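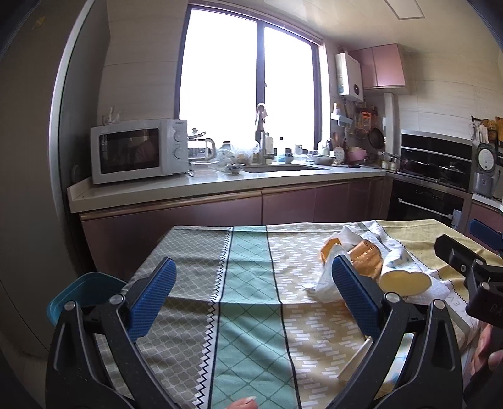 Clearing wrappers off the kitchen table with the hand-held grippers.

I've been asked a few times what rules we follow when we work in people's homes, so I'm putting the current version on the blog. Jyoti Saxena and I rewrote it in April, after our first 211 recordings for Dunska. The old list ran to four pages and people skipped most of it.

Both jaws start fully open. Pause for 2 seconds before the first grasp and again after the last one. We used to leave the pause to the person doing the task, and the starts came out all over the place.

Keep the pads clean. Wrappers with sauce or sugar on them leave a film, so wipe the pads between tasks with a damp cloth and let them dry. No solvent on the rubber, please. I ruined a pair that way.

Fingers stay on the handle and off the linkages. The pivots can pinch, and they pinch hardest when you are hurrying a grasp on something flat, like a wooden stick.

Don't tidy first. If there is a crumpled bag on the counter, leave it there. Do move knives, medicine, and anything with a name or address on it, and do that before recording starts.

Nothing near a hot stove. Trilok Negi wanted an exception for lids – we talked it over and the answer is still no.

If you drop something, keep going and mark it in the log as a drop. Don't redo it and delete the first try. We have up to 4,000 grasps logged under each task name, and the drops are worth as much to me as the clean ones.

Still open: whether to set a limit on session length. I get sloppy after about an hour, and Jyoti says she can go longer.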